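Filed under: Home Tech / Threads

We use cookies to remember your settings. Accept | Manage

Gunhild Gunnlaugsson
Tue 20 December

OK so the gripper budget for next year is finally a real spreadsheet and I have feelings!!

Jomik wants 3,575 for the pair. Galar wants 1,118 each, but the finger pads are extra (of course they are) and delivery is 60 days.

I was all set on Jomik back in October. Then I priced spare pads and cables and, well, hello Galar.

Bedding is the job I'm buying for, so soft stuff, folds, pillows, prints all over the place. Fingers matter way more to me than payload. 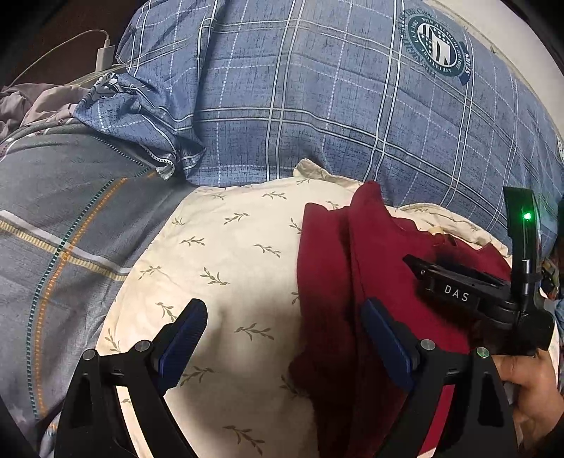
Gasser replied that I should hold back money for a second set of pads before signing anything, and yep, adding a line for that now.

Quote's good for 48 hours. Ordering tonight, I think!

Related
Tusteo: lease or buy?
Spare parts, what we spent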